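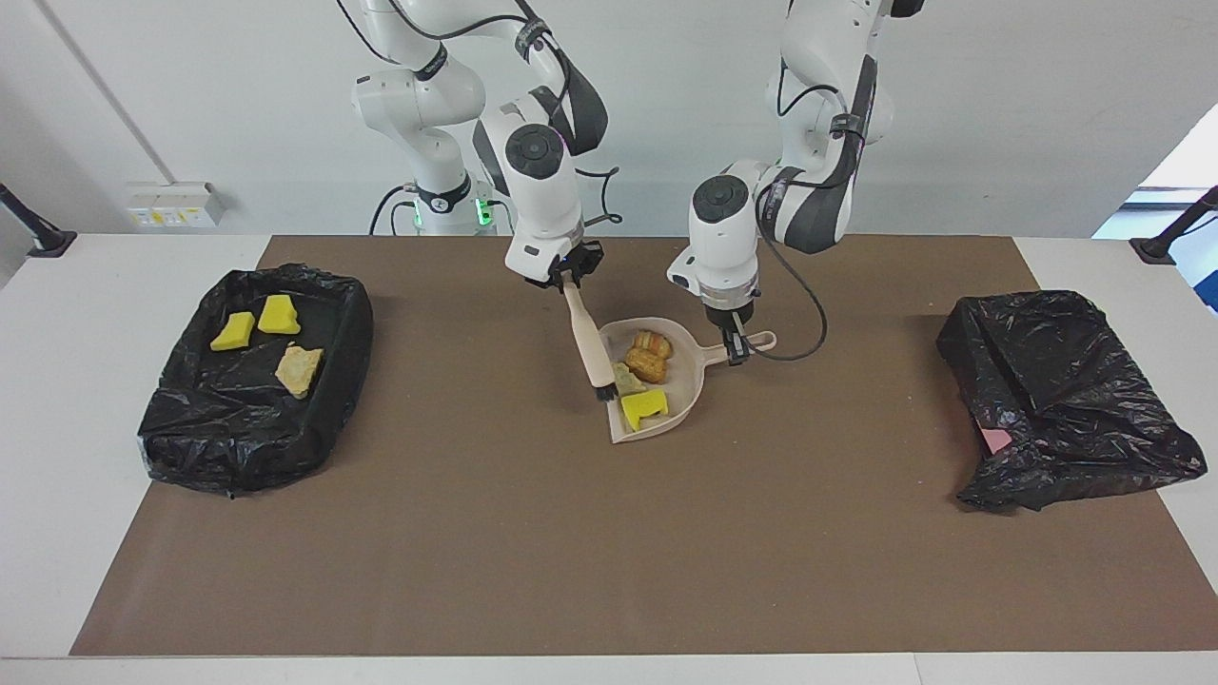

15 December 2021

Lab from after lunch until they locked the building. Worked on the sweeping task with Priya. Left arm holds the dustpan, right arm has the brush. Current dataset is 694 demonstrations, of which Priya wants to throw out 149 from March because the pan drifts on the mat in them. I argued for keeping them and lost. Retraining overnight on what remains.

Changed two things today. Lowered the closing force on the left gripper, which had been tilting the pan handle, and added a short hold after the bristles touch the inside edge of the pan. Without the hold the policy lifts too early and drags pieces back out over the lip. Sponge is still the worst material. It catches on the lip and rotates. The baked pieces slide well but leave crumbs, and crumbs are not in the scoring, so I am ignoring them until Said decides otherwise.

Ran 40 trials before the change and did not have time for the same number after. Must do this tomorrow or the comparison is worthless for the report. Marcus has section 3 and keeps asking for a table.

Dr. Crenshaw came by and asked why we don't tip the pan into the bag as part of the same episode. Told him the emptying step is a separate policy. He wants them joined before the Felbridge demo. Have not told Priya yet.

To do: log wrist torque, rename the run folders, return Amos's hex keys.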